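Filed under: Grant updates / Community repair and reuse

Progress report to the Mahama Fund, second period
Project: Husel Street Repair Library
Prepared by Araba Nartey, project lead

This report covers the months from February through May. The first report dealt mostly with getting the building ready, so this one is mostly about lending, repair evenings and money.

Lending

The tool library opened to members in the last week of February. We had planned to open at the start of the month, but the shelving order from Grinel came with the wrong brackets and had to go back. The delay did not cost us anything apart from the time.

We now have nearly 400 members. The target in the grant agreement was 300 by the end of the year, so we are ahead on that line. Most members live within walking distance, and a smaller group comes from the Trivalik apartments on the other side of the rail line. We had not expected much interest from there, and we think the flyers in the laundry rooms made the difference.

The most borrowed items are the carpet cleaner, the hedge trimmers and the long ladder. The ladder has a waiting list every weekend. The sewing machines are borrowed less than we hoped, although people use them a lot when they can sit down with them here. We have stopped buying sewing machines for loan and moved two of them to the workroom for good.

Late returns are a bigger problem than breakage. We do not charge fines, as agreed, but we have started sending a text message the morning an item is due. Returns improved in April and again in May. A member who is more than two weeks late cannot borrow anything else until the item is back.

Repair evenings

Repair evenings run from 6 to 9 p.m., twice a month. We planned for four repair tables and have gone up to five, with the extra one used for clothing and bags. Lamps, toasters and vacuum cleaners make up most of what comes in. We turn away microwaves and anything with a gas connection, and the sign by the door now says so in larger letters. 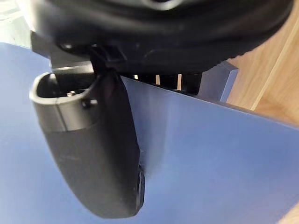

Waiting times were too long in March. Some people sat for over an hour and left before they were seen. We now hand out time slots at the door and ask people to write down the fault while they wait. This has helped, and the repairers say it saves them asking the same questions over and over. We would still like one more person who is comfortable with electrical work. The two we have cover every session between them, and when one is sick the evening gets cut short.

We also tried a Saturday morning session for bicycles. It was well attended but rained out halfway through, and we do not have indoor space for it. We will try again in the summer if the church lets us use its covered parking.

Money

Spending is close to the budget. The largest item in this period was $3000 for safety testing equipment and the training that goes with it. This was in the original budget and came in at the quoted price. Insurance went up more than we allowed for, and we covered the difference from the printing line, which was underspent. I spoke with your office about this in April and was told that no formal change request was needed.

Member donations are steady but small. They pay for consumables such as fuses, thread, sandpaper and blades, and they will not pay for staff time. I want to be clear about that, as the original proposal suggested donations might cover part of the coordinator's hours by the second year. I do not think they will. We are talking to the housing association about a yearly contribution and should know more by the fall.

Problems and changes

The back door lock failed twice and has been replaced. The booking software does not handle items with several parts very well – the tile cutter went out without its guide three times – so we have put checklists inside the lids of the cases. The school visit planned for May was moved to the next period at the school's request.

Next period

We plan to add a second long ladder, run two beginner classes on basic home repairs, and survey members about opening hours. Several people have asked for an early morning pickup before work, and we will test one from 7 to 8 a.m. for six weeks before deciding.

The spending table and the receipts are being sent separately. We would like to use part of the unspent printing money for the second ladder, and need a yes or no from the fund before we order it.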